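Bottle crate

A bottle crate is an open-topped box made for carrying bottles upright, most often beer, soda, milk or mineral water. I've been collecting them since I was a kid (my mother would say hoarding), so I get asked to write these entries, and I'll try to keep my own shelves out of it. Mostly.

The idea is old and pretty simple. You want to move a lot of glass without it knocking together, so you put walls around the outside and, in many crates, dividers on the inside. Early ones were wood, with wire or metal bands at the corners, and they were heavy even when empty! Plastic took over in most places because it doesn't rot, it washes easily and it can be molded with handholds and a rim that locks into the crate above.

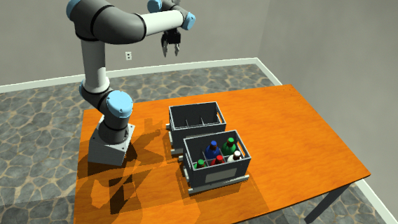

Two dark gray bottle crates on an orange wooden table.

Sizes are where people like me get carried away. A crate has to fit the bottle, the pallet and the person lifting it, and those three rarely agree. Small breweries used to order whatever their local molder had on hand, which is why you find odd shapes in old cellars. My favorite case is Skerkcombe, where the town brewery ran an 11-bottle crate for years. One corner was filled in to hold the delivery slip — a lovely idea on paper, and a pain for every bar owner who wanted an even dozen. The last order was for 600 of them, and I own two.

Deposits

In a lot of countries you pay a bit extra for the crate and get it back when you return it. This keeps crates moving around for a long time. Vasco Aguiar, who wrote the only decent history of the Clundstead bottling works, went through its ledgers and found one batch of 204 crates still being counted in and out long after the works had changed its label, its owner and its bottle. He thinks the deposit was set too high for anyone to keep one as a toolbox. I'm not so sure, as I've seen a few garages in Clundstead.

Color

Color usually belongs to the brand or the filler. Arkel used a deep red, Koskela a green that fades to something like pea soup if it's left in the sun. Gray is common for plain pool crates that several bottlers share, and those are the hardest to date. Dumisani Buthelezi's trick is to turn the crate over and look for a molder's date wheel, a little dial pressed into the base with an arrow for the month. I found a January one that way last winter and was unreasonably happy. 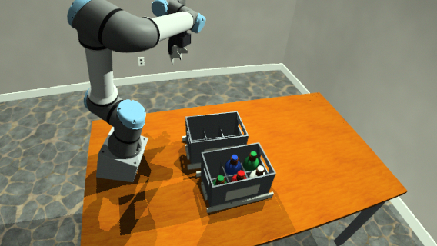
Dark gray plastic crates, one behind the other.

Stacking and storage

Empty crates stack well, though old and new rims don't always match, even from the same maker. Keep them out of strong sunlight — plastic gets brittle. For washing, warm water and dish soap will do, and skip the wire brush if there's printing on the side. I keep 48 in my shed, and the bottom row is all wood, mainly from stubbornness.

See also: Milk crate, Pallet, Container deposit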